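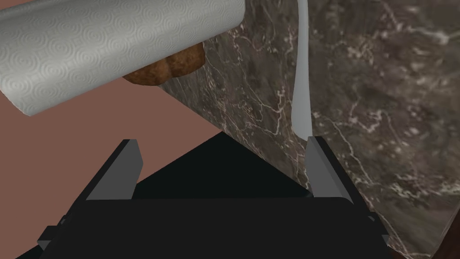 Wanted: someone to plan our gripper budget (part-time, starts in November)

Hi! I run the kitchen simulation side at Landry, and I have a shopping problem. We've been practicing counter work in simulation for a good while now – paper towels, bread, all the everyday stuff on a marble top – with a two-finger gripper, and it's time to buy real hardware. I'm good at the simulation part. I'm terrible at quotes, lead times and spreadsheets, so I'd love to hand that over to somebody who likes them.

What you'd be doing

You'd help me decide between 2 arms we've been looking at, the Ratau and the Odside. They take different mounts, and the cheaper one gets a lot less cheap once you add the cable kit and the spare fingers (ask me how I know!). You'd get the quotes, chase the vendors, and build a 3-year plan that covers spares, service visits and whatever we wear out. Finger pads have their own line in the budget, and right now that line says "some $1,000???" in my handwriting. Please fix it.

You'd also come with me to the Fendness building to measure the counter and check the outlets. Bring a tape measure, mine is awful.

Who I'm hoping for

You've bought equipment for a lab, a shop or a plant before, and you can read a spec sheet without falling asleep. You ask what shipping costs before I remember to. Robot experience is nice but I can teach you that part, and you don't need to code. If you've ever talked a boss out of buying the wrong thing, I want to hear that story.

The practical bits

Two days a week, paid hourly, mostly from home. The contract runs until the arm is bolted down and the first service visit is booked.

To apply, send me a resume and a short note about the last big thing you bought for work – what it cost, and what you'd do differently. Skip the formal cover letter.

Posted 2023-09-10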